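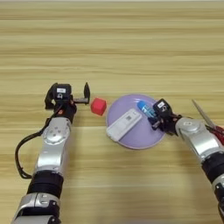
Table and left arm, Monday morning.

March 16, 2026

Workshop notebook, cooling system job on the gray wagon. Written by me, Lucrezia can correct the parts I remember wrong.

The customer came back with the same complaint as in October: the temperature needle climbs when she waits at long lights, and goes down again when she drives. In October we changed the thermostat and sent her home. I was not fully happy with that then and I am less happy now.

Started with a cold engine. Coolant level was under the minimum line, but only a little. No stain on the floor mat, no sweet smell in the cabin. Put the pressure tester on the filler neck and pumped it to the value on the cap. After 30 minutes it had lost a small amount, less than one mark on the gauge. Elias thinks this is the tester's own hose, and he may be right, the fitting is old. To do: test the tester on a blocked adapter before we blame the car.

Next the fan. With the engine warm and the A/C off, the fan did not start where I expected it. With the A/C on, it started at once. So the motor can run, at least on low speed. High speed I could not get at all, also not with the relay bridged by hand. Fuse is good. Voltage at the fan plug is good on the low speed wire, and on the high speed wire it drops badly as soon as there is load. 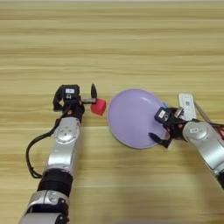 Same table, arm at left.

I followed the high speed wire back toward the relay box. Behind the battery tray there is a repair from some earlier workshop, a crimp with tape over it, and the copper inside is green. Cut it out, cleaned back to bright wire, soldered, heat shrink with glue. Now the high speed works when bridged. Idle is 700 rpm warm, so the water pump is turning slowly there and the car really needs this fan.

What is still open: the sensor. I measured 611 ohms at one point during warm-up but I forgot to write the temperature beside it, so the number is not useful. Tomorrow I repeat it with the probe thermometer on the housing and write both. 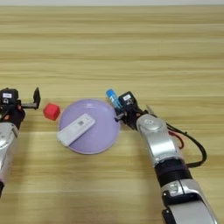 Teresa asked if we should flush the radiator also. I looked through the filler neck and the fins - they are dirty outside, with leaves and insects in the lower corner, but inside I see no brown mud. I would wash the outside with low pressure water from the engine side and leave the flush for now. Kirsten agrees.

Parts: ordered one Varix relay, the old one has a dark contact. The Barard cap is 3 years old and holds pressure, it stays.

Lindiwe will take the car for the test drive when the sensor is measured. Please let it idle with A/C off until the fan has cycled twice, and note the needle position each time. Bleed screw on top of the housing is plastic, close it by fingers and then a very small turn more.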